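Report of the Visit to the Wolell Mat Works, Wirkora

Members of the Ulleneo Housewares Association visited the Wolell mat works at Wirkora in May. The party arrived at 9:30 in the morning and was received in the showroom, where the firm keeps samples of its current household range.

The tour began in the cutting hall. Fabric is delivered on rolls, laid out in layers and cut to size, with up to 500 mats leaving the tables in a single shift. Edges are finished in the adjoining room, where 17 sewing stations were in operation. The Tu line, intended for desks and kitchen counters, is offered in 20 colors. Darker shades account for most orders, and the works holds a larger stock of them accordingly.

Following lunch, members were invited to handle finished goods in the sample room. Discussion turned to the rounded corner, which the firm has adopted across the Tu line in place of the square corner used previously. The dark gray fabric mat, with its fine surface texture, received the most attention.

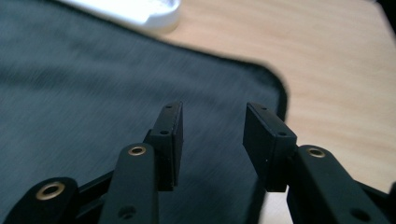
One member remarked that square corners had always curled first in her shop, and asked whether the older mats could be sent back for recutting. The firm replied that it does not offer this service at present but would consider it for trade customers.

The visit closed at 3:00 in the afternoon. Price lists may be requested from the Association office.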